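Chapter 6
Sitting Down: A Short History of Soft Furniture

Learning goals

After reading this chapter, you should be able to:
explain why padding came late to most households;
tell stuffing, webbing, and cover apart, and say what each one does;
trace the ottoman from a platform along the wall to a lump in the middle of the room;
read a probate inventory without falling asleep.

6.1 The long age of the hard seat

For most of recorded history, people who sat down did so on something that did not want them there. Benches, chests, stools, steps, and the ground itself did the work. A chair with a back and arms was a statement about who was in charge, and the statement was rarely comfortable. The person at the head of the table had a throne of carved oak. Everyone else had a plank. By evening they were probably equally sore.

Comfort, when it came, was portable. Cushions could be carried from bench to bed to wagon, and they show up in household inventories long before anything we would call upholstery. A cushion was also easier to steal, and this may explain the care with which clerks wrote them down. In many lists the cushions are described by cloth, color, and condition, while the bench beneath them gets a single word, usually "old."

The change from loose cushion to fixed padding sounds small. It required a saddler's skills, a joiner's patience, and a customer willing to pay twice for one chair. Early fixed seats were stuffed with whatever the district had too much of: straw, grass, wool waste, horsehair if the buyer was lucky. Straw flattens. Grass attracts tenants. Horsehair has spring to it, and once makers had worked out how to curl it and stitch it in place, the padded seat began to hold its shape for longer than a single winter.

6.2 A seat with no sides

The ottoman deserves its own section, chiefly on account of its name. European buyers borrowed the word from the Ottoman Empire, where low, cushioned platforms ran along the walls of reception rooms. What they took home was the idea of sitting low and sideways. They then pushed it away from the wall, cut it down, and in time put their feet on it. Few borrowings in the history of furniture have been so enthusiastic or so careless.

By the nineteenth century the term covered a range of objects with very little in common. There were circular ottomans for hotel lobbies, on which strangers could sit back to back and avoid conversation. There were box ottomans with lids, used for storing blankets and, to judge from old letters, for losing gloves. And there was the footstool sort, which outlived the rest and now has the name nearly to itself. The modern version tends to be big, plain, and covered in cloth that forgives a great deal.

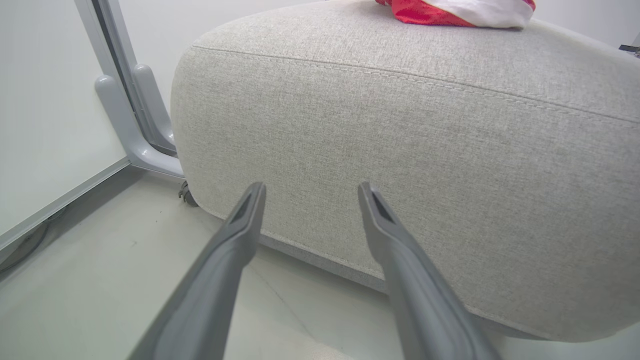
Figure 6.1. A large ottoman in light gray upholstery, with a textured side.

Gray, it should be said, is a recent enthusiasm. Earlier buyers wanted red, green, or a gold that turned brown within the decade. Section 6.5 takes up the question of why so many living rooms now resemble weather.

6.3 How to use the sources

The main source for this chapter is the Ashour inventory, a household list with 42 entries, 15 of them for things to sit on. It appears in shortened form at the end of the chapter. Read it alongside the Arninico workshop ledger, and expect the two to disagree. The household calls an item a "couch"; the workshop, which built it, calls it a "long stool" and charges accordingly.

Before you go on

1. List the seats in the room where you are reading this. Which of them would a clerk have bothered to describe?
2. Why might a workshop and its customer use different words for the same piece of furniture?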